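2 min read

May - by the Nanville Shed Writers

We built the arm in the shared workshop behind the old Farina bakery, my sister and I, over four months of evenings, and we named it Mokura after a soup we both disliked. Before it could be trusted near real plates, my sister said, it ought to practice in a kitchen that couldn't be broken. So she made one on the computer, and made it nicer than either of ours - green walls, a marble counter, even a little plant.

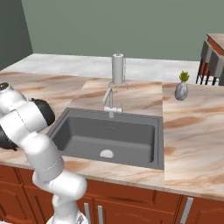 Mokura at the sink, in the practice kitchen.

I got terribly fond of that kitchen. I'd stay on past nine with my tea, moving the elbow a hair this way and that, and thinking how well our mother would have liked those wooden cupboards. She always did want a deep sink.

"You know you can't live in there," my sister said, putting on her coat.

I said I knew. Then I asked if she could add a window, over the stools maybe, and she sighed and sat back down with her coat still on.

Related stories
The Sudden Ferry
Over 300 Buttons
Room 111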